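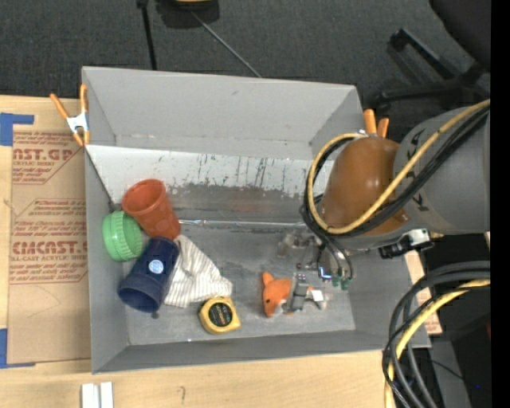
September 23, 2021

I finally rode the whole Ullside loop! I've been talking about it since December, and Radomir Kadrić (who lent me his spare pump and far too many granola bars) must have been sick of hearing it. The climb out of Forano is long and shady and smells like pine, and then the trees quit and there's the lake – huge, dark blue, with wind all over it. The sign at the top says 2,739 feet. I ate two granola bars under it and grinned at a stranger's dog.

Next time I want to go the other way around, with better gloves.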